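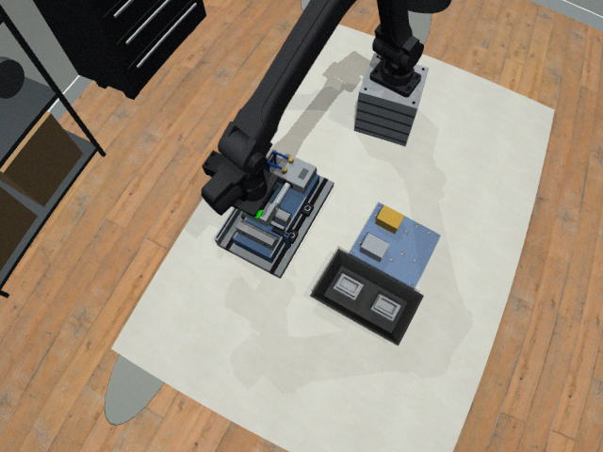
搜索手册内容 输入关键词

4.3 遥操作示教：夹具取放任务

本节介绍如何在 Buliro 仿真工作站中用手柄遥控机械臂，录制一组示教轨迹，供 Trnka 训练模块使用。拖动示教（手动引导）的做法见 4.4 节。

开始之前

确认已完成 4.1 节的手柄配对和 4.2 节的坐标系校准。场景文件须为 Ukus 夹具台，版本与控制端一致。

操作步骤

1. 在控制端打开“示教”页，选择任务模板“夹具取放”，点击“载入场景”。
2. 核对布局：夹具、蓝色方板和黑色料盒应都在台面上，料盒内有两个矩形框状零件，方板上有黄色和浅灰色块各一个。缺件时点击“重置物体”。
3. 按住手柄侧键 2 秒，状态栏由“锁定”变为“跟随”。松开侧键，机械臂停在当前位姿。
4. 将速度倍率设为 20%，遥控末端移到夹具上方。首次练习时不要调高倍率。
5. 按“录制”键，等提示音响过再动作。
6. 沿竖直方向缓慢下降，对准目标后闭合夹爪。接近阶段尽量只平移，腕部转角提前调好。
7. 抬起末端，离开夹具边缘后再横向移动。
8. 放下零件，张开夹爪，退回起始位姿，按“停止”。
9. 回放轨迹。动作完整的点“保留”，中途碰撞或掉件的点“丢弃”，然后重新录制。

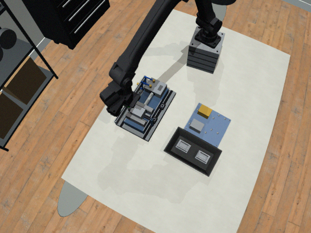
图 4-6 末端位于夹具上方，右侧为方板与料盒

注意：腕部和夹爪会遮挡夹具的一部分。看不清目标时，先松开侧键，再切换视角。切换视角期间手柄输入仍然有效，按着侧键切换容易造成误动作。

注意：手柄的前后左右以机器人基座为准，不随视角改变。若习惯以画面方向操作，可在“设置 > 手柄”中改为“视角坐标”，改后须重新执行 4.2 节的校准。

小心：将轨迹下发到实机之前，必须在仿真中完整回放一遍，并确认实机工作区内无人。急停按钮应在操作者伸手可及之处。

录制数量

每个任务至少保留 32 条轨迹。每录 5 条点击一次“随机摆放”，使物体的位置和角度有所变化。由两人轮流操作时，请分别建立操作者档案，不要共用。

导出

在“数据”页勾选要用的轨迹，格式选“Dutamach 轨迹包”，点击“导出”。导出过程中不要关闭场景。若提示“时间戳不连续”，说明录制时有丢帧，应删除对应轨迹后再次导出。

相关章节：4.2 坐标系校准；4.4 拖动示教；6.1 轨迹筛选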